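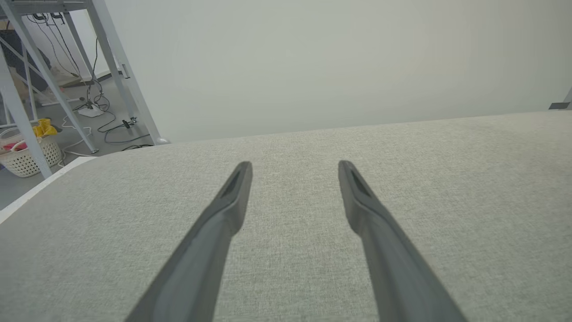 Dymphna Heffernan wrote to us that she had given up on ever getting tea out of a pale seat cover until she tried the Trundari, and that she wished she'd had it before she paid for two sets of dark throws. We get a fair number of letters like hers, and they still make our day!

The Trundari is a small upholstery washer for fabric chairs, footstools, sofa cushions, mattresses and car seats. It sprays a fine mist of water and cleaning fluid into the cloth and sucks it straight back out again through a flat hand nozzle. We've sold it from the Puvcombe shop for several years now, and it's the machine we lend to our own families, so you'll have to forgive us if we go on a bit.

What it's like to use

Fill the clean tank from the tap with warm water, add a capful of fluid, click the tank back in and switch on. The trigger on the handle gives you spray, and letting go gives you suction only. You work in strips towards yourself, one wet pass and then two or three dry ones, overlapping each strip by a couple of fingers' width. After ten minutes you'll have a feel for it. The dirty water goes up through a clear section of hose, and we'll admit that watching it change colour is half the fun.

The part we like best is the nozzle. Most small washers come with a hard plastic mouth that skates over anything with a bit of weave to it, so you end up pressing down and stretching the cloth. On the Trundari the lip is soft rubber and has a slight give, and it follows a rounded edge or the roll of a piped cushion without losing its grip. Flecked and heathered fabrics do especially well with it. They hide dirt for years, of course — and then one cleaned strip shows you what the colour was meant to be, and you're committed to doing the whole sofa.

Noise is fair. You wouldn't run it next to a sleeping baby, but you can hold a conversation over it if you raise your voice a little. The hose is long enough to reach both arms of a three-seater without moving the body of the machine, and the cable wraps round two hooks on the back.

Fabrics

Look for the care label before you start. It's usually under the seat cushion or stapled to the cloth on the underside. A W means water-based cleaning is fine, and WS means water or solvent. If it says S, or shows a crossed-out circle, leave the Trundari in the cupboard and ring an upholstery cleaner. Velvet, silk and anything antique should go to a specialist as well.

Whatever the label says, try a hidden patch first and let it dry fully. We mean fully! A patch that looks fine at teatime can show a ring by morning, particularly on pale greys and creams. If you do get a ring, go over the whole panel from seam to seam with plain water and dry it evenly, and nine times out of ten it goes.

Cotton and linen mixes take longest to dry. Polyester weaves are often ready to sit on the same evening with a window open. Thick foam holds on to water, so keep your hand moving and do plenty of dry passes over it.

Stains we get asked about

Tea and coffee: blot, don't rub, then wash with fluid at the normal strength. Milk in the tea needs a second go with cool water.

Mud: let it dry, vacuum, then wash. It feels wrong to leave it but you'll only push it further in otherwise.

Biro: dab with a little surgical spirit on white cloth, if your hidden patch was happy with it, and wash afterwards. Results vary and we'd be fibbing if we promised anything.

Candle wax: scrape what you can once it's hard, then brown paper and a cool iron. The washer comes last, for whatever dye is left behind.

In the box

Trundari washer, hose and handle, soft-lip nozzle, narrow nozzle for seams and buttons, a rinsing brush, and a starter bottle of Jenovitz fabric fluid. The bottle does 50 capfuls. You can use other fluids so long as they're low-foam, though the Jenovitz rinses out very cleanly and smells of next to nothing, and that gets a big tick from us.

Details

Order code: 1039
Weight: roughly 3000 g with both tanks empty
Guarantee: two years, parts and labour
Price: £123, delivery included
Spare lips, tanks and hoses: kept in stock at Puvcombe

Looking after it

Empty the dirty tank every time, even if you're only stopping for lunch. Run a tank of plain water through at the end, pull the nozzle off and rinse the lip under the tap. Leave both tanks open to the air overnight. The little foam filter behind the dirty tank wants a wash each month or so if you use the machine often — it pulls out with finger and thumb.

If the spray goes weak it's almost always fluff in the jet. A cotton bud and warm water will shift it. If that doesn't help, write to Ileana Radu in our workshop with your order code and she'll talk you through the next step or send a label for a free repair. We close for the first half of August, so repairs take a little longer then.

Related items

Jenovitz fabric fluid, large bottle
Trundari soft-lip nozzle, pack of two
Trundari stair nozzle
Duggan horsehair upholstery brush
Duggan white cotton blotting cloths
Puvcombe cushion drying rack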